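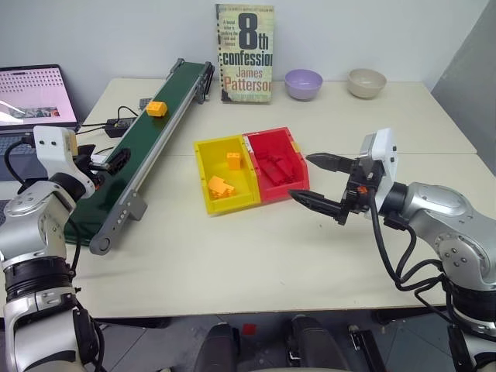
Home | About | What We Do | Stations | Visit | Careers | Contact

About Stavance

Print this page
E-mail this page

Stavance teaches robots to do hand work. A person takes hold of a pair of leader arms, moves them the way the job ought to go, and the robot's arms follow. We record the motion and the camera views together, and the recordings go to customers who use them to train their machines. We have been doing this in Giltdale since the company had one table and two employees, and we still do it in the same building, though we now rent the upstairs too.

How we started

Soledad Calloway spent most of her working life on packing and sorting lines, first as a packer and later as a line lead. She trained new people by standing next to them and doing the job at half speed. When her plant brought in its first robot arm, the vendor sent someone to program it point by point, and every change in the product meant another visit. Soledad asked whether the arm could be shown the job the way she showed a new hire. The vendor's engineer at the time was Patricio Montoya. He said it could, more or less, if somebody was willing to show it a few hundred times.

The two of them opened Stavance the following April. Patricio built the first set of leader arms on a borrowed bench. Soledad ran every demonstration herself for the first seven weeks, until her shoulders gave out and they hired a second operator. The rest-break schedule we use today dates from that spring.

What we do

Most of our work is two-armed tabletop work: picking, placing, sorting, stacking, opening and closing, handing an item from one arm to the other. A typical job begins with a written task sheet from the customer. We build the station, try the task for a day or two, and then write back with the parts of the sheet that don't work. There are always a few.

After that the operators start recording. One attempt from start to finish is called an episode. An episode in a sorting task might run less than a minute. Bigger tasks can take several minutes, and we break those into stages so that one bad grasp near the end doesn't waste the whole thing.

We record by two methods:

Remote control. The operator works a pair of leader arms and the robot copies them. This is the bulk of what we do.

Hand guiding. The operator takes the robot's own arm and moves it through the job directly. It is slower and a person's hands get into the camera views, so we use it mainly for contact work, such as pressing a lid down or seating a part.

The block sorting station

The station we use for training new operators and for showing visitors the work is the block sorting table. It has a long, narrow green conveyor, a yellow bin and a red bin side by side, and a supply of toy-brick style blocks. Orange blocks go in the yellow bin and red blocks go in the red bin. The robot works the table with two arms, each with a black gripper, and there is a camera at the wrist as well as one looking down from the head.

It looks like an easy job and for a person it is. For a new operator it usually takes most of a morning to get comfortable. You are judging depth from a screen, a block can land on the belt at any angle, and the grippers close on whatever is between them. Red blocks in a red bin are hard to see from above, and so are orange blocks once they have piled up in a corner. An operator who can keep a steady pace here is generally ready for customer work.

We count an episode as good when each block ends up in the right bin and neither arm has touched the belt rail. Episodes that miss are kept in a separate folder. Some customers ask for them, mainly the ones who want the robot to learn how to recover from a dropped part.

Our record at this station for a single shift is 148 good episodes, held by Yolotzin Trujillo. The station has produced around 3,000 altogether.

Who we are

Soledad Calloway, founder. Runs the operator floor and writes the task sheets.

Patricio Montoya, founder. Leader arms, grippers, wiring and anything that needs a soldering iron.

Yolotzin Trujillo, lead operator. Trains new operators and signs off on every station before recording starts.

Sarmīte Jõgi, data review. Watches episodes back, marks them good or bad, and sends the odd ones to Yolotzin for a second look.

Vega Garrido, customer projects. Your first call if you have a job in mind.

Our operators come from kitchens, sewing shops, warehouses and one dental lab. We don't ask for a technical background. We look for people who are patient and who can do the same thing the same way many times - and who will speak up when a task sheet is wrong. Training is paid and lasts 30 working hours. Operators switch stations at the middle of each shift.

Who we work with

Our longest customer is Reretti, which packs small hardware in mixed kits. We recorded 422 episodes for their first kit and have done every new one they've brought out. For Barrios, a housewares distributor, we record tasks with bowls, cups and trays, where the hard part is setting the item down without a knock. We also take on short jobs for schools and small labs when there is a free table. Recordings belong to the customer who paid for them. We don't resell them or mix them into other projects.

Visiting

Groups of up to six can come by for a tour of the floor and a turn at the leader arms. Please write ahead, as we don't stop customer recording for walk-ins. Closed shoes are required, and long sleeves need to be rolled or pinned. Park on the side street - the front lot belongs to the tile store.

Schools should ask for Vega and mention the age of the group. The leader arms are set up for adult reach, but there is a step for shorter visitors and most children from middle school up manage well.

Page last updated 9/16/23

Contact Stavance | Giltdale office | Copyright Stavance. All rights reserved. | Back to top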